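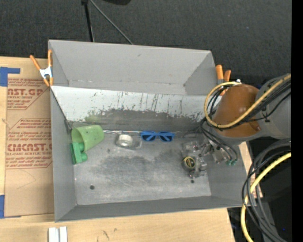

Gray divided bin on the table, sloping panel scuffed along its lower part.

CBD Tincture Room Walkthrough: Checklist and Comments
Ondinbridge site, July 13, 2021

What a good visit! I was last through these rooms in March, and the difference in how the bottling side is run is a pleasure to see. Comments are under each item. Anything marked FIX needs a reply before the next batch is released.

1. Hemp receiving log complete and legible: OK
Every incoming sack has a lot number, a supplier name and a weight. Lovely clear handwriting too (I can't say that everywhere I go!). The Buvik lots are kept on their own shelf with their lab sheets clipped to the front.

2. Lab reports on file for each lot: FIX
Two lots from Tesfamariam have a potency report but no pesticide or heavy metals page. The lab may well have sent them as a second attachment, so check the inbox first. Hold both lots until the pages turn up.

3. THC result under the legal limit for hemp: OK
All the reports I pulled were under, and the person on shift could find each one in a minute or so. That's just how it should go.

4. Scales checked and sticker current: OK
Checked with the 400 gram test weight, and it read 400 on both tries. Great.

5. Carrier oil stored away from heat and light: OK
The drums have moved to the inside wall since my last visit. Big improvement! Keep the lids tight and write the opening date on each one.

6. Ethanol storage and fire safety: FIX
Cabinet is grounded and closes by itself, extinguisher is charged, exit is clear. The spill kit has been opened and not restocked, though. New pads and a new bag, please.

7. Ventilation running before work starts: OK
Fan on, airflow good at the hood. I'd love to see the switch-on time added to the morning sheet.

8. Gloves, hairnets and eye protection: OK
Everyone was wearing theirs before I asked. Small gloves are running low.

9. Labels match the batch record: OK, with a comment
Strength, lot and best-by date all match on the 1,000 mg bottles. The new label for the Lostley peppermint drops looks terrific, but the serving size is set in very tiny type. Go up a size on the next print run.

10. Child-resistant caps tested: OK
Pulled caps from the start and end of the run and all of them held.

11. Recall drill: FIX
The plan is written and it's a good one, but it has never been tried out. Pick an old lot, trace it from sack to store, and write down how long that takes. It's well worth an afternoon, and kind of fun once you get going!

12. Waste plant material logged and locked: OK
Log is up to date. The padlock is stiff and could use a drop of oil.

Replies on items 2, 6 and 11 can go on the back of this sheet.

Related
Reading a Hemp Lab Report Line by Line
Ethanol Cabinets: What Inspectors Look For
Tincture Label Checklist
How to Run Your First Recall Drill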